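Sim notebook, May. Camera placement for the Sarnari arm

Back on the house environment this morning, and I'm having way too much fun with it. The plan was to compare two camera mounts on the simulated Sarnari before anybody drills holes in the real one: a wrist mount, and the free camera we can park wherever we like in the room. Controller is the Khunthong build from last month with no changes. Render resolution is deliberately tiny, same as what the policy gets.

Batch so far: 1178 episodes, of which 257 got flagged for the target being out of view at the start. That's the number I want to bring down. (Flag script is in the Pena folder, it runs on the segmentation masks and it's quick now!)

Random starts, first batch

Spent an hour just scrolling through start views. Lots of them are like the one below: big maroon panel eating more than half the width, olive-brown upright next to it, green tile and brown surface squeezed into what's left. The rod coming in from the right is easy to pick out against the brown, so contrast is fine even at this size. What worries me is how little of the view is usable when a flat panel sits that close. Grout lines go blurry and broken in places too, so I wouldn't trust any feature tracker on that wall.
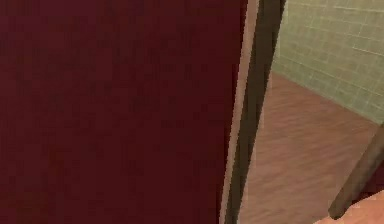
Wider view, same house

Much happier with this kind of view. There's real depth in it, white surface up front, then dark blue floor, then the pink wall and the door with its window behind. Stair-stepping along the white edge is ugly and I first blamed the depth pass, but I can see it in plain color, so it's the low resolution. Trying 2x supersampling tonight to see what it costs us in frame rate.

The two red things on the floor by the pink wall (slippers? mats? need to look up the asset name) make a lovely test target. Thin white outline, pale leafy pattern in the middle, nearly touching each other. If the detector can split those two at this resolution I'll be thrilled. The arm isn't in view here at all, so there's no self-occlusion to argue about either.

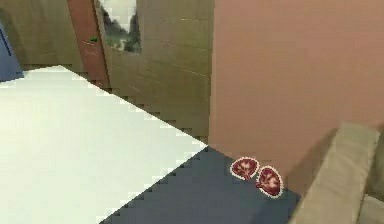

Wide view toward the door, red pair on the floor by the pink wall.

To do

Reject starts where one flat region covers more than half the view. Cheap check, should go in before the next batch.

Rerun 79 of the flagged starts with 3 camera heights each and compare.

Load the Brurasell gripper model with the long fingers. The short ones might be why the wrist camera has to sit so far back, and I'd love to be right about that.

Ask whether anyone still needs the old tile texture. A sharper one would help everybody.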